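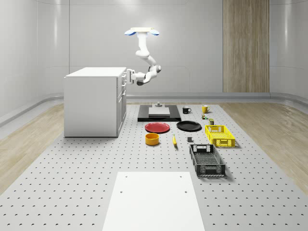 Slide 1: white cabinet with a flat white countertop (computer rendering)

Okay, hi everybody! Wait for the door to close, then start.

So I want to talk about kitchen storage in small apartments, and mostly about mine, which has 62 square feet of kitchen and one window that sticks. When I moved to Skiltden I owned 84 mugs. Yes, I counted, for this talk. (Pause, let them groan.)

Next slide, the Sperling plan. I spent $900 on a pantry unit from Vendon before I ever measured the doorway. Tell the stairwell story here, but keep it short - last time I ran over and lost the whole part on drawers.

Drawers! I love drawers. Deep ones, down low, for pots and plates. You pull it open and there's everything, no crawling around with a flashlight. If you rent and you're stuck with shelves, get pull-out bins and measure the INSIDE of the cabinet, hinges included.

Then counters. I leave out the kettle and the bread knife, and everything else has to earn its spot. I went from 84 mugs down to 26 and my sister still thinks that's too many.

Ask who has a junk drawer. Hands up. Mine stays, I'm keeping it.

Last slide is the Weltell handout, copies by the coffee. Questions till they kick us out.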